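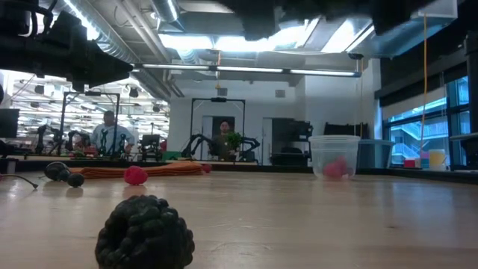 Raspberries, a blackberry and other dark berries on the table, August 2, 2019

I bought too many berries again. The farm stand on the Zillside road sells them by the flat at the end of the day, and the price drops enough that I stop thinking about how much fruit two people can eat. I came home with 5 pounds, mostly raspberries, with some blackberries on top.

Last year I lost a good part of a flat to mold, so in March I started keeping notes on what I did with fruit and how long it kept. The notes are dull but they have changed a few habits.

The first is sorting right away. I tip the berries out a few at a time on a bare table, with a folded cloth close by for the juice. Anything soft gets eaten or goes in the jam bowl. Anything with fuzz goes out, along with whatever was touching it. Raspberries stain, so I wipe as I go.

The second is not washing them until I want to eat them. I used to rinse the whole lot and put it in the refrigerator damp. Those batches were bad in a day or two. Dry ones in an open container lasted most of the week.

The container matters too. Clear plastic is what I reach for now, because I can see the bottom layer without digging. Raspberries crush under their own weight, and the trouble always starts down there. I fill it partway and use a second one for the rest. Blackberries are tougher and can be stacked deeper.

What we won't finish gets frozen. I spread the berries on a tray, leave them overnight, and bag them the next day. I weigh the bags at 600 grams, which is one batch of jam in my recipe – a batch fills three small jars and leaves a little over for toast.

I still haven't settled on the sugar. My last jam was too sweet and set like rubber. The one before that ran off the spoon. I'm going to try less sugar and a longer boil this time, with a squeeze of lemon, and write down the minutes.

The stand should have blackberries for a few more weeks. The raspberries are nearly done, so I may go back for one more flat.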